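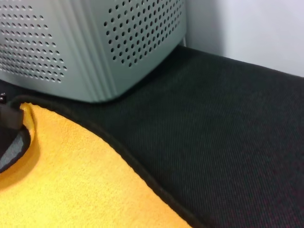

3.2 Stimulus material

Product posts for the study were drawn from the content calendar of Verley, a housewares retailer based in Zedoddale. Each post paired one product photo with a caption of either plain feature text or a short how-to. The photos were kept ordinary on purpose: a gray plastic container with small round holes in its walls and a ribbed, rounded corner (Figure 1) carries little appeal of its own, so differences in reader response can be assigned to the caption with more confidence. Captions were written by one author and edited for length by Kacper Baran. No price or discount was shown in either condition.

Posts went to a mailing list of 4,000 subscribers, split at random into two equal groups. Of these, 1,355 opened at least one post during October and were kept for analysis. Following Chmielewska, we counted a reader as engaged only if the linked page stayed open long enough for the full caption to be read. Repeat visits by the same reader were merged.

Figure 1. Product close-up of the type used in both caption conditions.

A second set of posts dealt with the store itself and named no product. These used interior views, such as white ceiling panels meeting a dark open ceiling, and served as filler between product posts. Responses to filler posts were logged but not scored.

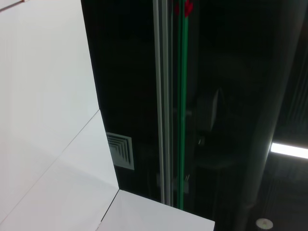

3.3 Coding of reader comments

Comments were exported to Ditia and coded by two raters working apart. The raters disagreed on 83 comments, which were settled by discussion before the caption conditions were revealed.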